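Brurna arm build guide
Section 5: Teaching the stem grip 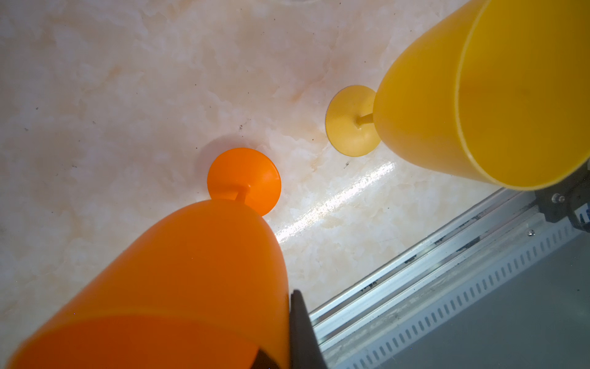
Fit the fingers and finish the wrist wiring (section 4) before you start. Use plastic glasses only until the grip has passed step 6.

1. Clear any cables from the arm's path.
2. Set the speed to 32 per cent in the Zarko menu.
3. Lay one glass on its side within reach of the fingers.
4. Jog the arm down until the fingers sit either side of the glass.
5. Close slowly. Stop when both fingers touch – do not squeeze further.
6. Lift about 50 mm, hold, then lower. Repeat five times and save the position.

Caution: keep your hands clear while the motors are on. The stop button must be within reach.

Note: if error 2242 shows, switch off, reseat the wrist plug and go back to step 2.

Changes to this section: Adwoa Issahaku, 2025-10-21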